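Stindport Community Help > Art, Prints & Paper
Posted February 2022 by foxedmargins

Old etching stuck down to its mat. Leave it alone?

I bought a small etching of a harbor at the Rosolard house sale, lot 757, after a bidding war with one other person, who I now suspect was relieved. It is on laid paper with narrow margins and a plate mark you can feel on three sides. The back is glued to a brown mat along the top edge, and the mat has burned a tan line around the picture. There's a pencil number, 2,874, in the lower corner of the mat. My brother-in-law says to steam it off. He also steamed the piano. What should I do, and does the number mean anything?

gumarabic_gus

Don't steam it. Steam puckers the paper and flattens the plate mark, and the plate mark is half of what you paid for. The tan line is acid from the mat, and it will keep spreading as long as the two are touching.

If the mat is only held at the top, slip a sheet of acid-free tissue between it and the print and store the whole thing flat. Then take it to a paper conservator. Mansour on the canal does small jobs and will give you a price before touching anything. Copy down the pencil number. It's probably an old dealer's stock number or a collection inventory, and the Rosolard sale list might match it up.

plateandpress

just put it in a nice frame, nobody looks at the edges

Jundadlow Print Room regular

I'd ignore the post above mine, with affection. A frame that presses a bad mat against a good print is a slow toaster.

I agree with Gus on nearly everything, but I'd look at the paper before paying anyone. Hold it up to a window, mat and all, and see whether a watermark shows below the glued strip.
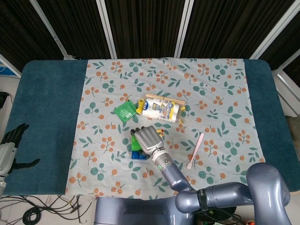

If you do find one, sketch it with the chain lines on either side and measure the gap between them. A late reprint from a worn plate can sit on very respectable paper, so check the darkest shadows too. Gray and patchy where they should be black usually means the plate was tired. I own 2 of those and love them both, having paid for them as if they weren't.

As for the number, don't let anyone erase it. It's the only thing on that mat worth keeping.

Print this page | E-mail this page

Recent in Art, Prints & Paper
- Is "after" on a label good or bad news?
- Foxing on a mezzotint: charm or mold?
- Edition of 1,000, signed in the plate. Is that signed?
- Where to buy hinging tissue in Stindport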